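Tue 25 October

Transfer room, bench 2. Le Goff reels, continued.

Back on the Nirnov tapes after the break. Box 4 today, the one with the water stain on the lid. Quarter-inch, half track mono, sleeve says "dance orch., organ + congas" and nothing else. No take numbers. Baked in September with the rest of the batch, no squeal so far.

Cleaned heads, demagged, set azimuth by ear off the hi-hat because there are no tones on the front. Would like tones. Never get tones.

Side one: 18 minutes before the first splice lets go. Old adhesive gone to powder, leader came off clean. Re-spliced, backed up, carried on. Second splice looked bad too so did it before it could fail. Organ tune after that is the same one as on the Skinov single but slower and with the flute up front. Longer ending as well, drummer keeps going when the rest stop. Best thing on the reel by a mile. If the label wants a bonus cut this is it.

Speed: the organ sits sharp against the Skinov 45, a bit less than a quarter tone. Either the deck they recorded on ran slow or the 45 was cut wrong. Tried varispeed down untl the organ matched concert pitch and the vocal sounded like a person again. Leaving the flat transfer alone, pitch corrected copy goes in its own folder.
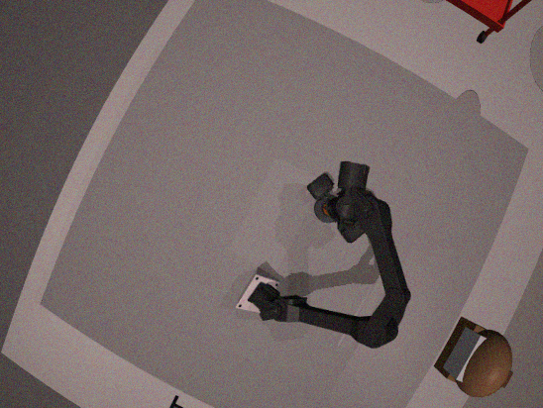 Arm over the square plate, seen from above. Render.

Hum at 50 on everything from the Girkavley hall date. Tried lifting the ground on the deck, no change, so it's on the tape. Light notch only on the listening copy. DO NOT notch the master transfer, the bass player lives down there.

Side two mostly rehearsal. Talking, chair noises, somebody counting in and stopping. One full run of the bolero with the horns out of tune, kept it anyway. Print-through is nasty before the quiet intro, you hear the band arrive a second early. Rewound tails out, see if it settles by next session.

Total for the reel around 61 minutes incl. chatter. Files named by box and side, notes in the same folder. Checksums done.

To do
- more splicing tape, nearly out
- ask Le Goff office if the log sheets for box 4 exist anywere
- compare the slow version with the acetate before anyone calls it unreleased
- left meter sticking again, tap it

Last updated: Tuesday evening
Contact the transfer room | © Girkavley Sound Archive | Back to top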